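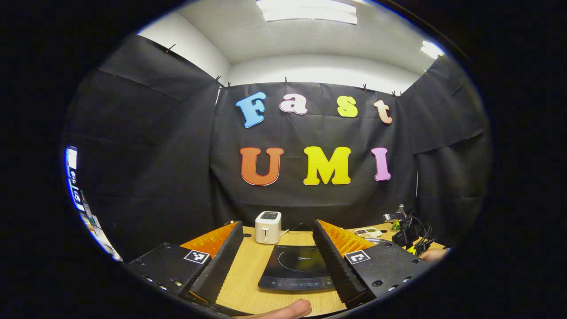

Figure 2. Wrist view with both jaw tags in sight and the toaster between the fingers.

4.2 Finding the fingers first

I started Skestunari, our perception front end, by asking it for one thing: where are the two fingers? Each jaw carries a square tag, so I get gripper width straight from the tag spacing — no encoder needed. The fisheye bends everything near the rim pretty badly, so I undistort the tag corners only and leave the pixels alone. Fanni Virág wanted full rectification, and we tried it in February, but it ate our latency budget. We ended up with 1,957 training clips, and 785 of them go through the same tag code at playback. The bowl of small beige grains gets its own policy head, and there I crop tight around the fingertips.

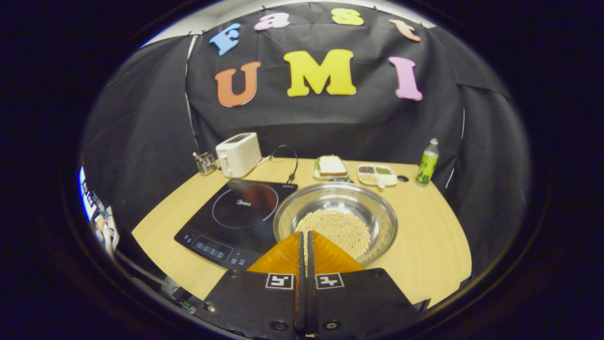
4.3 Planner timing in Pleltasach

The planner takes the width and pose stream and replans every 6 frames.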